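The Pump House on Dodthorpe Road

I wasn't looking to buy a building. I want that on the record, because my sister tells it differently at parties. I was looking for a place to park a trailer for the weekend, and the man at the gas station said to try behind the old pump house, and behind the old pump house there was a For Sale sign lying face down in the weeds.

So I turned it over. That was my whole mistake, right there, turning it over.

It was a brick box with arched windows, 1,073 square feet if you trusted the listing, with a second floor that stopped halfway across like somebody had gone to lunch. The town of Dodthorpe used to get its water out of it. Then the town hooked up to the county line and the pump house got used for road salt, and then for Christmas decorations, and then for pigeons. The agent met me there at noon with a flashlight and a very tired look. She asked what I did for a living and I said I graded papers, mostly, and she wrote something down.

"It has great light," she said. A pigeon came out of the great light and went past both our heads.

I said I'd think it over. I thought it over in the car, with the window down, eating a gas station burrito, and by the time I got to the bottom of the burrito I had picked out where the couch would go.

The bank didn't love it. The bank wanted to know how many bathrooms, and I said there was plumbing (there was so much plumbing! you never saw such plumbing, pipes as big around as a barrel) and the bank said that wasn't what they had asked. In the end I got the money through a little outfit called Vamura, which lends to people who want to live in silos and churches and so on. Their loan officer had done a grain elevator himself. He asked me one question, which was whether I'd ever been cold before.

I had not been cold before.

I moved in that May with a cot, a hot plate and a lamp, and it was lovely, the bricks held the heat all day and gave it back at night. Then came October. I wore a hat in bed. I wore a hat in the shower, once, by accident. The windows had 16 panes apiece and I got to know the bad ones individually, the one that whistled and the one that only hummed. I put plastic over them and the plastic breathed in and out all night like something asleep in there with me.

My sister came up for Thanksgiving and stood in the middle of the floor in her coat.

"Where's the door to the bathroom?" she said.

"There's a curtain," I said.

She went to a motel. She came back in the morning with doughnuts and a space heater, and she didn't say one word, and that was the nicest thing anybody did for me that year.

Now, the pump. I haven't told you about the pump. When the town moved out they left the big one sitting in its pit in the floor, a green iron thing made by a company called Esine, taller than me and a good deal better built. The contractor wanted it gone. He said I'd get a whole kitchen out of that pit if we filled it. He had a guy with a crane, and the guy with the crane had a guy in the scrap business, and they'd pay me 624 dollars for it, which at that point was more than I had in checking.

I said yes. I even shook on it.

The night before the crane I couldn't sleep, and I climbed down into the pit with a flashlight and a rag, just to see what the thing looked like under the grease. I figured I'd clean off the nameplate and keep that, maybe hang it by the door. I rubbed for an hour. Under the name there was a row of little scratches, and I got my face right up close to them, and they were tally marks. Bundles of five, going all the way around the casing and out of sight behind the flywheel. Somebody had been standing down there night after night, keeping track of I don't know what. Shifts, or floods, or hands of cards. 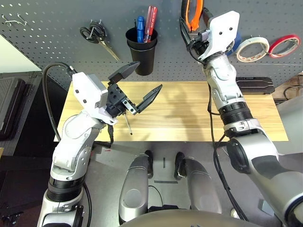
I sat down on the bottom rung of the ladder and ate a sleeve of crackers and tried to work out how I was going to tell a man with a crane to go home.

He took it fine, as it happened. He wanted 12 dollars for gas. The contractor took it worse. He walked around the pit twice and said, "So where's your kitchen going to be?" and I pointed up at the half of a second floor, and he looked at it for a long time and then went out and sat in his truck.

But he built it. It's a funny little kitchen, with a railing, and if you drop a spoon it goes a long way down. The couch never did fit where I'd planned it. I bought a rug in an airport, of all places, stuck in Barajas overnight coming back from a wedding, and the rug hangs over the bad windows in the winter and nearly stops the hum.

There's a glass panel over the pit now, with a light under it. People who come to dinner walk around the edge. My sister does too, every time, holding on to the wall, and then she lies down flat on her stomach on the glass with her chin on her hands and tries to count the marks. She always loses her place behind the flywheel and has to start again, and the potatoes get cold.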